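How to Get Brown Drips Off a Light Tabletop

Clear the table first so you can see the whole surface. Small spots are easy to miss on cream or white.

Use a soft cloth and start dry. Lay it over the spots and press, then lift. Wiping right away spreads the liquid and gives you more table to clean. 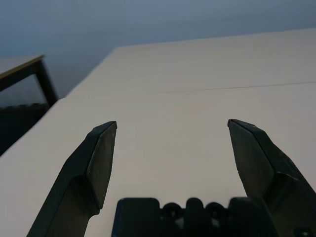
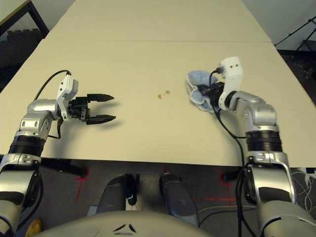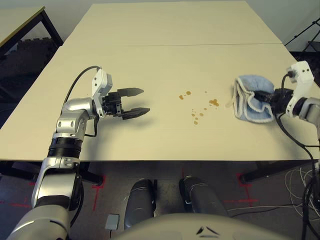

Dampen a clean part of the cloth with warm water and one drop of dish soap. Work from the outside of each spot toward the middle. Rinse, wring and go over it again, then dry. If the top has a seam, run a folded corner along it.

A reader wrote in to say that on an old Varnetti table the soap left a dull patch, and that plain water followed by a dry towel cleared it in one pass.

Updated August 15, 2025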